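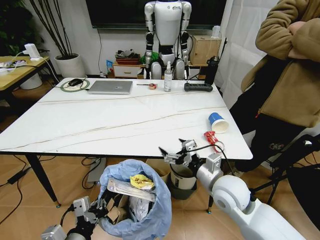 3.2 What ends up on a shared table

I should say up front that I'm a messy person, so I came to this part of the study with some sympathy for the people we were studying. The Mollcombe room has one big white table with veins running through it like marble, and everybody uses it. We looked in on it over 12 weeks and wrote down what was lying there whenever we opened the door, which gave us 2,043 entries in the log. (An entry is one thing on one visit, so a laptop that sat there all through August shows up again and again.)

I sorted the entries into two piles, which I called "stayers" and "leavings." Stayers are things somebody plans to use again: the closed laptop, the mouse on its round pad, a tape measure, a bottle. Leavings are paper cups, wrappers, tissue, bits of cardboard. It sounds easy, and mostly it was, but I went back and forth on a few of them. Is a folded paper bag trash? I'd keep it. My coauthor at the Mavley site would toss it without a second look! We ended up giving paper bags their own code and moving on.

What I liked most was where things sat (Figure 2). Stayers drift to the far side of the table and leavings pile up along the near side, where people stand.

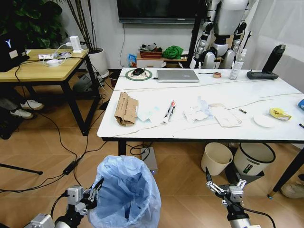 I had guessed the opposite, to be fair. My own desk at home works the other way around, with the good stuff close and the junk shoved to the back where I can't see it. But a shared table has no owner, and people seem to treat the near side as a sort of waiting area for the bin. Small things made this harder to code – pens and batteries turn up right in among the tissue, and a pen in a heap of wrappers could be dead or could be someone's favorite. We coded those as "unclear" and left them out of the Phan scores in the next section.

Figure 2. Shared table, Mollcombe room.

We also tried a cutoff of 30 minutes for calling something abandoned, borrowed from the earlier Sirnness work, and dropped it after 8 visits. People go to lunch. A cup can sit a good while and still be somebody's cup.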